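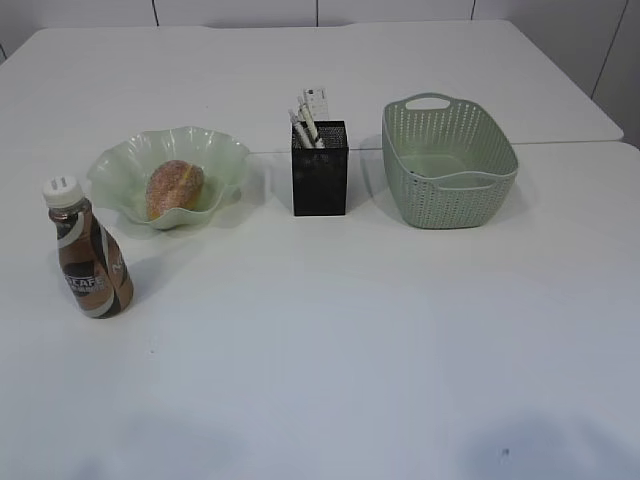
Lorby tabletop set - README and budget notes

Last updated December 2020 by Gobnait Ní Bhriain

Hi! If you've found this folder you're probably either training on the data or trying to work out what to buy so you can record your own. I get asked about the buying part a lot more than the training part, so I've put both in one file.

What's in the folder
Short recordings of everyday things on white tables: a basket, a mesh pen holder full of pens, a ruffled glass bowl, a bottled coffee drink and so on. There are 200 recordings in this release. Each one has its own subfolder with the video, the arm log and a text file naming the task. Christos Tsolakis wrote the loader, so please send him loader bugs and send me everything else.

What we bought, and what I'd change
Tables first. We got 2 matching white ones and pushed them together, and I'd do that again - one giant table wouldn't have gone up our stairs. Do check the heights before you sign for them, though (ours went back once!).

Props were the cheap bit and I still managed to underbudget. Buy spares of anything see-through or breakable on day one. The glass bowl is a lovely hard case for depth, and I'd hate to redo a whole batch over a chipped rim. Baskets and pen holders can come from any housewares store.

The arm came through Todorova on a lease. I set aside 2,000 for shipping, mounts and cables and spent almost all of it, mostly on mounts. Sorcha Keane wants us to buy outright next year, and I'm leaning her way, but I'd like to see the service quote from Vinwood before we commit. If you're planning from scratch, put fingertips and cables on their own line - they got lumped under "misc" in our August plan and I spent a whole afternoon untangling it.

Still open
- Second camera: waiting on a price from Lusen.
- Storage: we need a bigger drive before the next release.
- Lighting: Caradog Lougher is comparing panels.

Using the data
Free for research and teaching. If you publish with it, please name the Lorby set and drop me a note, I love seeing what people do with it!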